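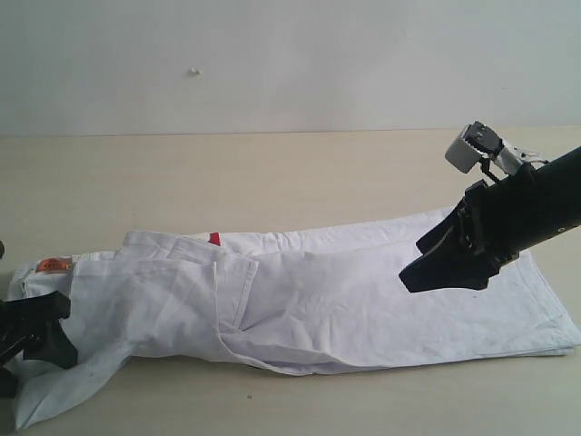
White trousers: washing, folding and storing
Frequently asked questions

These are the questions we get most often at the Kunell shop counter and by email. Answers are by Zainab Ogundipe, with the repair section by Tobiloba Ojo. Last looked over in May.

Do I need to wash new white trousers before wearing them?
Yes. New cotton often has a finish on it that makes it feel stiffer than it really is. One wash takes most of that out. Wash them on their own or with other whites.

What temperature should I use?
Go by the care label. If it has gone faint or been cut out, 40 degrees is safe for most plain cotton. Use 30 if the trousers have any stretch in them or if you don't know what they are made of.

Can I use bleach?
We don't recommend chlorine bleach. It weakens thin cotton and can turn stretch fibres yellow. An oxygen-based whitener does the job more slowly. Dissolve it in warm water, soak the trousers for a few hours, then wash as normal.

Will coloured labels or tags run?
Woven labels hardly ever do. Printed ones can fade but don't usually mark the cloth. If a red tag worries you, wet a cotton bud, press it on the tag for a minute and see if any colour comes off. If it does, unpick the tag before the first wash.

My white trousers have gone grey. Can they be saved?
Often, yes. Greying comes from washing with colours, from too little detergent, or from a machine that is packed too full. Run two washes in a row with whites only and the full dose for your water hardness. If there's no change after the second, try the soak described above.

How do I get them flat before folding?
Lay them on a clean table, wiped down and dry. Check it for crumbs and ink first, as white cloth picks up everything. Take hold of the waistband and shake once, then put the trousers down full length. Smooth from the waist towards the hems with the side of your hand. Push the pocket bags back inside and flatten them. A bunched pocket is the usual cause of a lump in the finished fold.

What is the best way to fold them?
1. Do up the button and zip.
2. Bring one leg over the other so that the side seams meet.
3. Tuck in the point of fabric that sticks out at the seat.
4. Line up the hems.
5. Fold the hems up to just below the waistband.
6. Fold in half again, or in thirds for a shallow drawer.

For trousers with a pressed crease down the front, match the inside and outside leg seams instead and hang them over a bar.

One leg always ends up longer than the other when I fold. Why?
The waistband is probably twisted. Open the fold, hold the trousers up by the waist and start again. If the legs still don't match, measure the inside seams. Cheap cotton can shrink unevenly.

Should I iron them first?
Up to you. Thin cotton creases again within minutes of being sat in, so for everyday pairs we'd fold them smooth straight off the line and leave it there. If you do iron, do it while they are slightly damp, inside out, pockets first. Let them cool before folding or the heat will set new creases.

How should I store them over winter?
Wash them first, even if they look clean. Sweat and sun cream don't show at the time and come up yellow months later. Use a cotton bag or an old pillowcase. Avoid plastic covers, and cardboard boxes unless they are lined with acid-free tissue.

The hem has come down. Do you repair it?
Yes, at the Oyelaran workroom. A plain hem takes 7 days. Bring the trousers washed. We use cotton thread in a matching white, and it's worth bringing them in person as there are several whites and they don't all go together. We also replace zips and patch pocket bags. We can't remove dye stains.

Can I donate white trousers that are stained?
Small marks are fine if you say where they are. Pin a note to the waistband. Badly stained pairs go for rags, and we take those too, in a separate bag please.

My question isn't here.
Ask at the counter or email the shop. We answer most emails by the next working day.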